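Vistmont Play Review
Call for participants: toy testers, ages 18 and up, Narnbridge

We are looking for adults who do not believe what it says on the box. Vistmont reviews toys for a buyers' guide read by parents, preschools and a few public libraries, and the fall edition needs new testers. If you have ever read "hours of creative play" on a package and wondered whose hours those were, please keep reading.

Most of what we are sent is pretty, brightly colored and fine for an afternoon. Whether it is still any good in the third week is another matter, and the makers have not been much help with that. Their letters tell us that a toy builds confidence, or patience, or "early engineering thinking." We have asked several of them how they know. Eirini Tsolakis, who edits the guide, keeps the answers in a folder, and it is a thin folder.

What you would be doing

Testers work at a plain wooden table in our room on Park. You get a toy, a score sheet and a pencil. You handle the toy, set it down, pick it up again, take apart whatever is meant to come apart, and write down what annoyed you. Then you do it over. The sessions are repetitive and we won't pretend otherwise. A single toy may come back to you 10 times before we are finished with it, and your last sheet matters as much as your first.

The current group is made up of small pieces in several colors. Our main questions are dull ones. Can you get hold of it? Does it stay where you put it? Does the shape tell you what it is for, or do you have to be told?
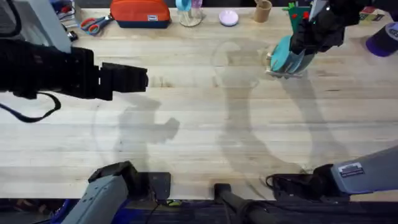 A piece in green and turquoise, held just over the tabletop.

We are especially short of people willing to give low scores. Last year's testers were very kind. They gave nearly everything four out of five, and Fotis Gavalas had to throw out a whole month of sheets that told us nothing except that the testers were nice. A five should be rare. A one should come with a reason, in your own words, and "cheap" is not a reason.

We also want people who can leave a claim unproven. If you can't tell whether a part is meant to turn, write that you can't tell. Don't guess to be helpful. One of the worst errors we ever printed began with a tester who assumed a lid was supposed to come off.

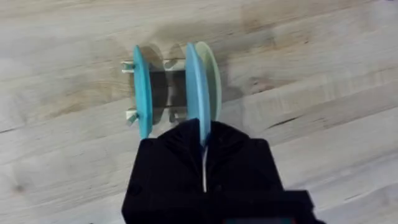 Spool-like toy on its side: teal discs, white pegs on the outer left.

Shapes like the one in the second photo divide our testers. Some call it a wheel, some a spool, and one wrote "yo-yo, but why." All of those are useful to us. Please don't look the toy up before you fill in your sheet. The maker's name for a thing has a way of settling the question early.

Who can take part

You should be 18 or older and able to sit at a table for 75 minutes with one break. You don't need children, a teaching background or a love of toys. Former teachers are welcome, though they should know that Paraskevi Michailidis taught kindergarten for years and will argue with them.

You can't take part if you, or anyone you live with, works for a toy maker, a toy store or a firm that does their advertising. We check. We also turn down people who run toy review channels, including small ones.

What you get

We pay $575 for the full set of sessions, in two parts, the second when your last score sheet is in. There is no bonus for finishing early and no discount on toys. You won't take any toys home. Bus fare within Narnbridge is paid back if you keep the ticket. There is coffee, which has been reviewed less favorably than most of the toys.

Your name will not be printed unless you ask for it. Your comments may be, so write them as if your neighbor will read them. The guide goes out in 3000 printed copies and we are told that most of them get passed along, although we have never been shown any proof of it.

Schedule

Sessions run through July, mornings from 9:30 or afternoons from 1:30. Pick one and stay with it. We tried letting people switch and the sheets came out a mess. If you miss a session you can make it up once.

How to apply

Write to Yen-ting Kan, Tester Applications, Vistmont, Park, Narnbridge, or leave a letter at the front desk. One page is plenty. Don't send a résumé. Instead, tell us about a product you own that does less than it promised, what it promised, and how you found out. It doesn't have to be a toy. Salvador Macedo was picked on the strength of two paragraphs about a salad spinner and is now our most reliable tester.

Please say which time of day you prefer and whether you have any trouble telling colors apart. The second point won't rule you out, but we need to know before we hand you a sheet that asks about color.

We answer every letter, including the ones we turn down. Applicants we want to meet will be asked in for a short trial session with one toy, unpaid, 20 minutes at most.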